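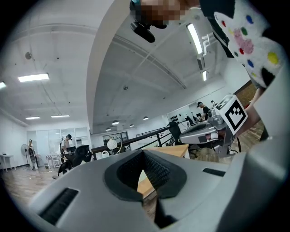 Grande salle ouverte, plafond blanc à poutres apparentes, luminaires allumés de part et d'autre de la poutre courbe.

Uvum-Plafonds
Fiche de données et mode d'emploi

Contenu

Uvum-Plafonds recense ce que les gens accrochent au-dessus de leur tête et ne regardent plus ensuite : tubes, panneaux, dômes, détecteurs, poutres. Le jeu compte 2 744 fiches de plafond et 3 721 lignes d'équipement, réparties dans 20 bâtiments de bureaux et d'ateliers. Une fiche peut n'avoir aucune ligne d'équipement. C'est rare et un peu triste, mais c'est valide.

Fichiers

plafonds.csv : une ligne par plafond (identifiant, bâtiment, couleur, type de poutre, commentaire libre)
equipements.csv : une ligne par objet fixé ou suspendu
lexique.txt : le vocabulaire autorisé
LISEZMOI.txt : ce que vous avez sous les yeux

L'encodage est en UTF-8, le séparateur est le point-virgule. Si votre tableur ouvre le tout dans une seule colonne, c'est qu'il attendait une virgule. Nous ne changerons pas.

Champs d'equipements.csv

id_plafond : renvoie à plafonds.csv
categorie : panneau, tube, dome, detecteur, autre
fixation : plaque, suspendu, inconnu
etat : allume, eteint, inconnu
secteur : gauche, droite, centre, fond

Conventions de saisie

La gauche et la droite se prennent depuis l'endroit où se tient la personne qui fait le relevé. Quand une poutre partage le plafond, comme la grande poutre blanche de la salle ci-dessus, chaque côté forme un secteur et la poutre sert de frontière. Elle n'appartient à personne. Cette règle a coûté deux réunions.

Un dôme rond est un dome, même si vous êtes persuadé de savoir ce qu'il y a dedans. Un petit boîtier rond reconnu comme détecteur va dans detecteur, sans précision sur ce qu'il détecte. La première version distinguait fumée, chaleur et mouvement ; la relecture a montré que nous distinguions surtout l'humeur du relecteur.

Deux luminaires courts côte à côte font deux lignes. Un luminaire visible en partie compte pour un. Les câbles, les supports et les toiles d'araignée ne comptent pas.

Les bureaux, les chemises à pois et tout ce qui se trouve sous le plafond sont hors périmètre. Une demande d'extension aux meubles a été déposée en décembre et attend toujours une âme charitable.

Limites connues

Le blanc est très majoritaire dans la colonne couleur. « Blanc cassé » a été fusionné avec « blanc » après un échange de courriels que nous ne publierons pas.
Les salles de Gredonbridge sont surreprésentées - on commence par les plafonds qu'on a sous la main.
Le champ etat vaut pour l'instant du relevé et ne dit rien des habitudes de la maison en matière d'électricité.
5 fiches portent encore le commentaire « voir avec Irfan ». Irfan a été consulté et ne voit pas non plus.

Crédits

Relevés : Sekar Liem, Irfan Purba
Lexique et arbitrages : Dorota Jasińska
Relecture : Saodah Latuheru
Corrections à adresser à Dewanti Sopacua, avec l'identifiant du plafond, s'il vous plaît. « Celui du couloir » ne suffit pas.

Dernière mise à jour : 3 mai 2025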